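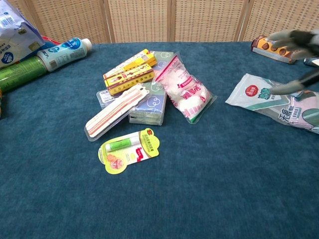
Sorting table with packaged goods, gripper on the right.

Progress report to the Iston fund, June 2018
Shared rules for safe and fair handling trials
Prepared by Pouran Pakzad, Elomeo

We have a working draft of the handling rules, and I am very happy with how it reads. It covers 3 areas: setting up the table, moving the arm near people, and writing down what went wrong. The last one got the most attention this spring. In our old logs a crushed box and a missed grasp were both marked "fail", so we could never compare notes with the Dratisia lab. Now each has its own code, and both labs use the same sheet!

Setup rules are short. Goods stay in their store packaging, and soft packs, bottles, cans and blister cards are mixed on purpose. Items may overlap. Whoever lays out the table does not run the trial that follows, and no one moves an item once the arm is live.

Nima Rashti ran the first 200 trials under the draft and sent back nine changes. We took all but one – he wanted to drop the second sign-off on speed settings, and I would like to keep it until the Ghasemi review is done. The clear bags gave us the best discussion of the whole period. Does a grasp count if the fingers hold only the plastic and the contents swing? We now say yes, with a separate mark for swing.

Still open: wording for the stop button check, and how long to keep logs.

By August we plan to reach 3000 trials and send you the full text for comment. Spending is on plan.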